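Why do stains stick? A quick guide for kids

You spill something. Big splodge. Grown-up makes a noise. But why does it stay there, when it wipes right off a tray?
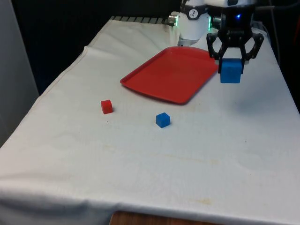 Cloth is full of holes

Look at a tea towel through a magnifying glass. Go on. You'll see threads going over and under, over and under, with tiny gaps between them. And each thread is made of even tinier hairs called fibres, all twisted together.

So cloth isn't really flat. It's more like a hedge. Juice lands on it and runs into all those little gaps. The gaps pull the juice along, even uphill! This has a long name, capillary action. Say it fast. Cap-ill-ary.

Hard plastic is different - hardly any gaps for juice to get into. So the juice sits on top in a blob and waits for you to wipe it.

What is a stain made of?

Colour, mostly. Tea has brown stuff in it called tannin. Grass has green stuff called chlorophyll (klor-oh-fill). Beetroot has its own purple and it gets everywhere, fingers, chin, the dog.

When the water dries up it goes off into the air. The colour can't do that. It stays behind, holding on to the fibres. Some colours hold on very tight indeed.

Grease is another sort. Butter, chips, sausages. Grease doesn't mix with water, so rinsing on its own does almost nothing. Try it with a buttery knife under the cold tap and see.

So how does soap work?

Soap is made of very very small bits called molecules. Each one has 2 ends. One end likes water. The other end likes grease.

The grease ends poke into the butter. The water ends stick out. Then you swish it about and the butter breaks up into tiny balls, and the water carries them away down the plughole. Clever.

Some washing powders have enzymes too. They chop up things like egg and gravy into little bits so they wash out easier. A bit like what your tummy does with lunch.

Try it yourself

You need an old white rag (ask first!!), a spoon, some cold tea, and a plastic plate.

Put a spoonful of tea on the rag. Put a spoonful on the plate. Wait untill they are both dry. Now wipe both with a damp sponge.

Which one cleaned up? Now do it again, but wipe the rag straight away. Any better?

Yichen Li from the Flikwood science club tried it with blackcurrant and left hers for 44 minutes. It did not come out. She wants to try curry next and her mum says no.

Hot or cold?

Cold first for egg, milk and blood. Heat makes the protein in them set, the same way an egg goes solid in the pan, and then its stuck in the threads. Hot water is good for grease, if the label on the cloth says thats ok. Get a grown-up for the hot tap.

Words to remember

Fibre - a tiny hair that threads are made from
Tannin - the brown stuff in tea
Enzyme - something that chops food into smaller bits
Molecule - a very small bit of something, far too small to see

Next time: why does bread go stale? Bring a crust.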